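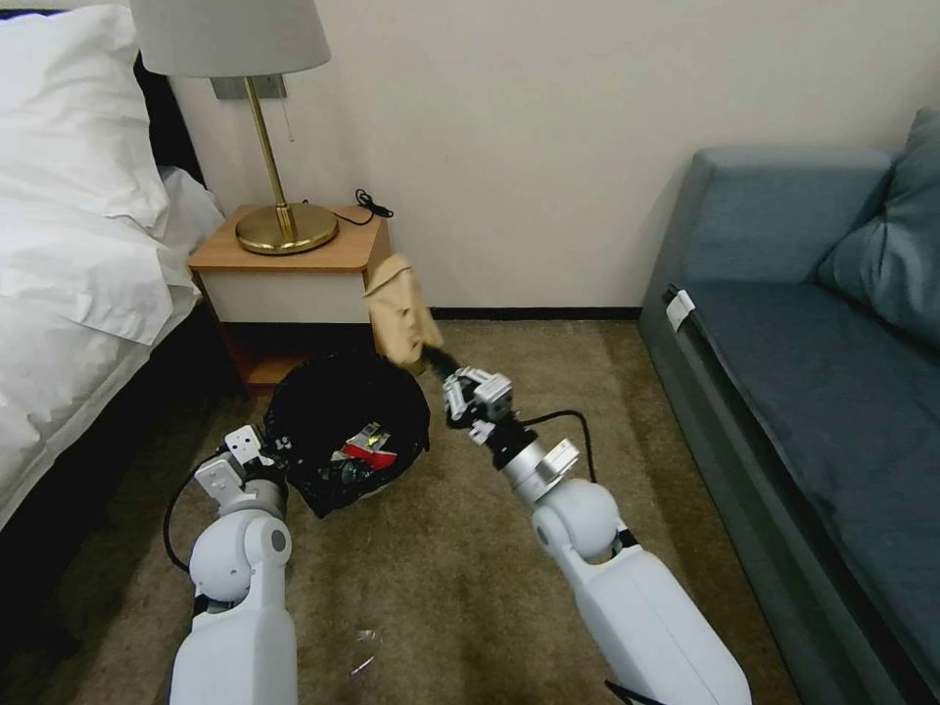 Section 4. Setting Up Your First Harbor

Welcome to Haverford! By now you should have Skasia installed and the opening tour behind you (if you skipped the tour, don't worry, you can play it again any time from the Help page). This section takes you through making a save, choosing your steering controls and getting your very first ferry out of the dock and back again with everybody still on board.

Creating your save

1. From the title screen, tap New Harbor.
2. Type a name for your harbor. You can change it later, so please don't sit there for half an hour the way some of us did.
3. Choose Calm Water or Open Sea. Calm Water has lighter wind and a longer timetable, and it's a lovely place to learn the ropes even if you have played plenty of boat games before.
4. Tap Start and wait for the map to finish drawing.
5. When the harbor bell rings, tap the blue flag to save.

Note: Skasia keeps two save slots on your device. If both are full, you'll be asked which one to replace before the new harbor opens.

CAUTION: Replacing a slot erases the old harbor for good, boats and coins and all. Take a good look at the name on the slot before you tap Yes.

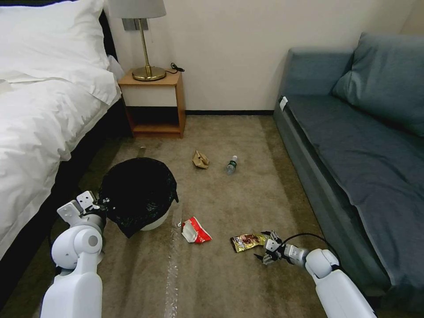 Fig. 4-1. Bed with white duvet, nightstand and table lamp.

Linking a Grorkeo account

You can play the whole game without an account, but if you'd like to carry your harbor over to a new phone or tablet, a Grorkeo account is the way to do it.

1. Open Settings, then Saves.
2. Tap Link Grorkeo and sign in, or make a new account on the same page.
3. Pick the slot you want to back up.
4. Leave the game open until the little anchor stops turning and goes green.

Note: Backups run when you close the map, so a trip in progress is not included. Dock first, then close.

Choosing your controls

Skasia comes with two ways to steer. Wheel puts a ship's wheel in the bottom corner, and Tilt lets you lean the whole device from side to side. Tilt is great fun on a phone – a bit less so on a big tablet after twenty minutes – and you're free to swap between them as often as you like, even in the middle of a crossing.

1. Open Settings, then Steering.
2. Tap Wheel or Tilt.
3. If you picked Tilt, hold the device the way you normally would and tap Set Level.
4. Move the Response slider until turning feels comfortable. Most new captains are happiest a little below the middle.

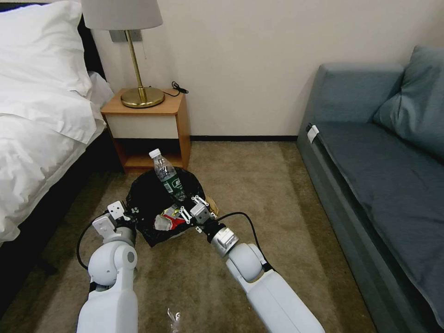 Fig. 4-2. Two white arms and an open black trash bag on the carpet.

Your first crossing

1. Tap the ferry at the dock and wait for the passengers to board.
2. Push the throttle up one notch and let the boat drift clear of the posts.
3. Follow the yellow buoys out to Forno Island, keeping them on your left.
4. When you hear the horn from the island, pull the throttle all the way back. Ferries take a long while to slow down, much longer than you'd think.
5. Nudge the boat into the lit berth and tap Tie Up.

Your first completed crossing pays 4000 coins, enough for a better engine or a fresh coat of paint. We'd go for the engine, though the striped paint is awfully cute!

CAUTION: Bumping the dock at full throttle ends the trip, and you'll go back to your last save.
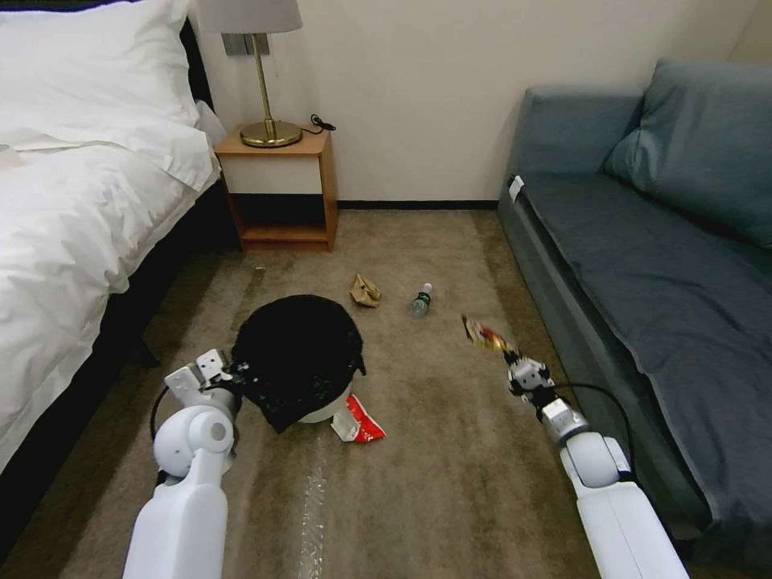 Fig. 4-3. Snack wrapper held in a gripper, with the trash bin to the left.

Note: If the berth lights don't come on, check that Harbor Lights is turned on under Settings, then Display. Dimming your screen won't affect them. Repairs and fuel are covered in Section 5.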